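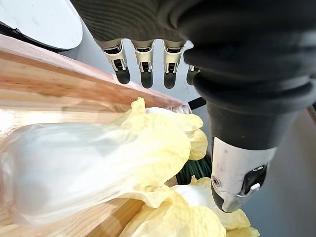 Plikovov began as a fruit and vegetable stand on Henden Street, and we still think of ourselves as a corner shop, even though we have a second room now and a good deal more to carry in every morning. We like things in wooden crates, the way our grandparents did it. A couple of heads of napa cabbage get a crate to themselves, so you can see what you're choosing without digging.

Our stand is set out by color, more or less, with the carrots and cucumbers in one crate, the tomatoes in another, and the lemons and oranges up at the far end by the wall.
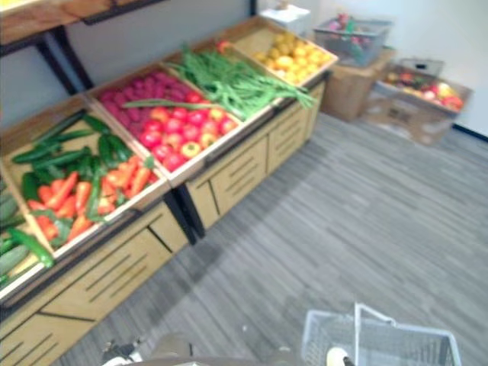 How we like you to shop

Take your time! Pick up one of the gray baskets with the metal handle and wander. Each holds up to 2 big cabbages, if you pack them kindly,

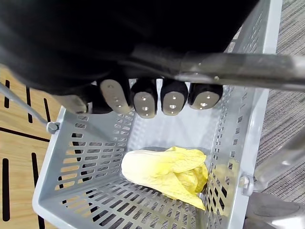
and if you need a second basket, please just help yourself. We have 263 regular families on our Widari box list these days, and plenty of them still come in to choose their own, which pleases us more than we can say.

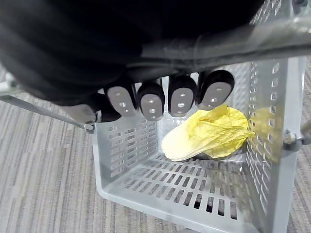

A yellow cabbage in one of our shop baskets

We open at 7 in July and a little later the rest of the year. Come and say hello.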